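Call for participants: does a four-day week survive contact with real work?

The Pellby Time Study wants 19 small employers and the people who work for them. If you already know the four-day week is wonderful, or already know it's a con, please leave your spot to somebody who isn't sure.

I've read most of the glowing reports. Nearly all of them rest on firms that volunteered, rated themselves and were asked how they felt while the extra day off was still new. I would like better evidence than that, and I expect some of it to be dull.
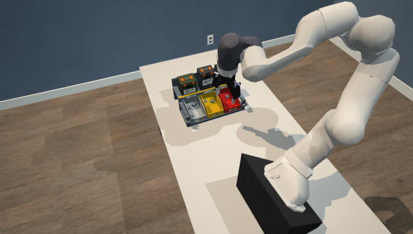

What we ask of you

Employers keep pay the same and drop one working day from January through the end of June. Staff fill in a short time diary, including any work done on the day off. Yes, that means email on the couch. An earlier round at Fustano and Mockus brought in 3,088 diary entries, and 1,502 of them had to be thrown out for missing hours. We have made the form shorter.

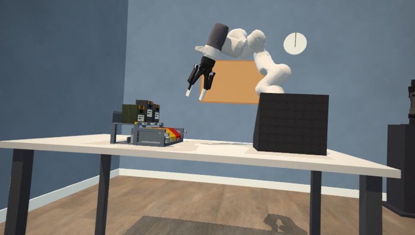

We also want the overtime records, before and after. A firm that won't share them can't take part, however nice the cover letter.

What you get

Each employer receives $800 toward the cost of record keeping. It won't cover everything and I won't pretend it does. You also get your own results, flattering or otherwise.
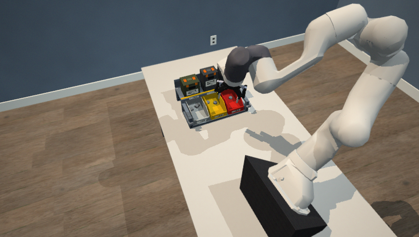

Anoma Roy wrote after the first round that the diaries caught something her manager had missed: the fifth day's work had simply moved to Sunday night. She would still do it again, she added, but only with a rule about phones. We have no such rule. Firms may set one, and we'll note it.

Who can apply

Any employer with a payroll and at least one person who isn't family. Shops and clinics are very welcome – offices are easy to find and we have plenty. Fulel handles the payments but has no say in what we publish.

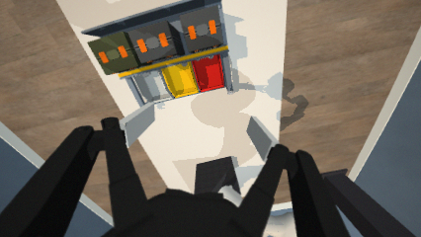

Page last changed: 2021-04-29

To apply, send one page on what your week looks like now to Ott Kuusk at the Pellby office. Skip the mission statement. Tell us who covers the phones.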